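Drodville Cafes Told to Put Tap Water on the Menu

Fri 7 November

Drodville has settled the matter of the glass of water. Starting in January, any cafe, diner or lunch counter inside the town limits will have to give tap water to anyone who asks for it, at no charge, and will have to say so on the menu. The type can be as small as the type used for everything else. An earlier draft required it to be larger than the price of coffee, and that line was dropped after the diner on Pokeck Street pointed out that it does not print the price of coffee.

The vote on Tuesday night was 5 to 2. It came at the end of a meeting that also covered leaf pickup, a sinkhole and the naming of a bench, and by most accounts the water took longer than the sinkhole.

The trouble began over the summer, when the MacKinnon, the cafe in the old shoe store across from the bus depot, added a line to its receipts reading "Cup, water, ice." The charge was small. The reaction was less so. Customers who had paid without a murmur for a muffin the size of a doorknob found that they had strong views on ice, and several of them brought their receipts to the July meeting in a folder.

The MacKinnon's position, set out in a notice taped to its own front door, was that water is free and always has been. The cup costs money, the lid costs money, and the ice comes out of a machine that broke twice in June. Anyone who cared to bring a cup was welcome to fill it. This was taken as a challenge, and for a week or so the line at the counter included people holding flower vases, a thermos jug from a football sideline and, on one morning, a gravy boat. The cafe filled all of them. It filled the gravy boat twice.

By September the town had an ordinance in draft and the Mitisbridge paper had an editorial, which took the view that Drodville ought to have better things to do. Mitisbridge, it should be said, spent most of last year deciding which way its parking spaces should slant.

What the rule says

The final version is a page and a half long. A business that serves food to be eaten on the premises must provide a cup of tap water on request. Ice is left to the business. Lemon is not mentioned anywhere, although it came up at all three public hearings and was described at one of them as "the thin end of it."

Nobody has to buy anything in order to ask, which was the part that the two members voting no could not get past. One of them wanted to know what would stop a softball team from walking in off the field and drinking a small business dry. The public works office, asked for a figure, said that a softball team would have to be very thirsty indeed. The other no vote was on the grounds that the word "premises" had been spelled two different ways. It has since been fixed, and the vote stands.

Take-out windows are exempt, as are food trucks, the snack bar at the rink and any event lasting less than a day. Church suppers were never included, but a sentence was added to say so after a number of phone calls.

The cup question

The longest argument was over the size of the cup. The draft said "a reasonable cup," and residents turned up to explain what they considered reasonable. One speaker brought a paper cone from a dentist's office and drank from it at the microphone, to show how little time it took. Another argued for a pint and was asked whether he had ever bused a table.

In the end the rule does not name a size. It says that the cup must be "of a kind ordinarily used for drinking," a phrase that seems to have been written with the gravy boat in mind. Glass, paper and plastic all qualify. A restaurant can hand over a clear plastic cup and be done with it, and most of those asked this week said that is what they intend to do. 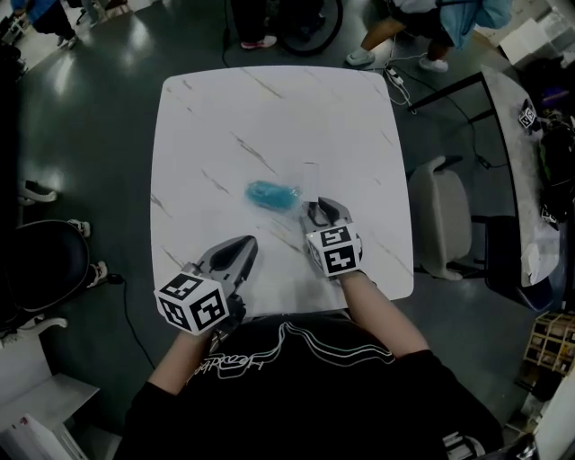
Who will check

The job goes to the health inspector, who already visits each kitchen in town and will now have to order a drink there as well. The office said it did not expect this to add much to the day. A first offense gets a letter. A second gets a longer letter. A fine is possible after that, but the amount has been left blank until the next meeting, when the council also hopes to get back to the sinkhole.

Signs are not required, though the town will print some for anyone who wants one. The proof handed out on Tuesday showed a faucet with a single drop coming off it, and a short discussion followed on whether this made the town look as though it had a leak. A new proof is on the way.

Reaction on Pokeck Street was calm. The diner said it had been giving away water since it opened and planned to keep doing it in the same brown tumblers. The bakery, which has three stools and did not think of itself as a place where people sat down, is now thinking about the stools. The sandwich shop next door asked whether a pitcher on the counter would count, and was told that it would if there were cups beside it. It went out and bought cups.

The MacKinnon took the charge off its receipts the morning after the vote, well ahead of the deadline. The notice on the door has come down too. A new one went up in the same spot, held by the same tape, saying that water is free, that the cup is free, and that the muffins have gone up a little.

The shelf by the register, where customers had been leaving their own containers between visits, will stay for now. The cafe asks that the owner of the larger vase come and get it.

Copies of the ordinance are at the town clerk's window during office hours. Comments on the fine can be sent in writing until the end of the month. There is a drinking fountain in the hallway outside the clerk's office, and it has been out of order since spring.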